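Home | Business | Technology | Food | Local | Subscribe

Kitchen robots get a slow tryout on dumplings and dishes

12 shares | 4 comments

Galtum, a small automation firm, has spent the fall teaching a two-fingered robot arm to do the kind of kitchen work most people do without thinking. The company said in December that the arm can now finish some of its assigned chores without help. It still fails often enough that a person has to stand by.

The tests are being run with Pascual, a catering kitchen that makes steamed buns and dumplings for office lunches. Pascual gave Galtum a list of 10 jobs it would like taken off its cooks' hands. They include wiping counters, stacking plates, closing containers and loading steamers.

Loading a steamer has taken up most of the time. The arm has to pick up each piece of dough from a plate and set it on a metal tray full of holes. Squeeze too hard and the dough is dented. Let go too soon and it rolls. 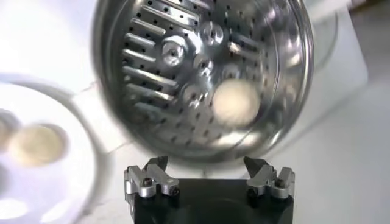

Shiny metal is a problem

A round ball of pale dough on a polished steel tray is harder for a robot than it looks, according to Galtum. The tray throws back bright reflections, and the raised knobs and slots on its floor can confuse software that is trying to find a flat spot. Plates are easier, the company said, because a plain white plate looks much the same from every side.

Galtum ran 400 loading attempts over the season. It counted a try as good only if the dough stayed round and landed clear of its neighbors. By that measure the arm got through about 200 of them. Most of the misses were bad grips.

Speed is the other complaint. A cook at Pascual can fill a tray in less time than the arm needs to place two pieces. The kitchen said it would not pay for a machine at that pace, but might run one overnight if it could be left alone.

Other firms are going after simpler work. Plamaso sells a fixed machine that folds towels for hotels and does nothing else. Tirkix has a shelf-stocking cart in trial at two grocery stores, where it handles boxes and cans but leaves bags and produce to the staff.

Galtum plans another 100 steamer runs with a softer covering on the fingertips. Wiping counters is next on the list. The company has not set a price or a date for sale.

We use cookies to improve your visit. Accept | Manage settings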